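Caltcombe Robotics Club forum > Build help > Slippers task, two arms

tansy_bolt
So we've got the Likar entry in November and our slippers run is still all over the place. The task is to get both slippers off the shelf and into a bag, and we've logged 83 goes at it this term. My vote is to drop the bag and just do a neat pair — who's with me? 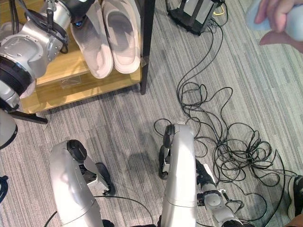 pebbledash
Club member, software team

Not me, sorry! The bag is where the points are. It's on the lower tier, right under the slippers, and I'd leave it there. What I'd change is the cable mess on the carpet, that great coil over on the right side. Every time I plan a move I'm thinking about it.

oldkettle
Mentor, Gerier team

Agree on the cables, disagree on the bag. Clear plastic is horrible for the cameras. Have you tried a paper one? The McIver rules only say "bag" if I remember right.

tansy_bolt
They say "supplied bag", I checked :( Fine, bag stays. But can we please start with the left slipper?

pebbledash
Left first is OK by me. I'll tape the cables down before the next session if someone brings the wide tape — the narrow stuff won't stick to that carpet.

oldkettle
I've got 2 rolls, I'll drop them in.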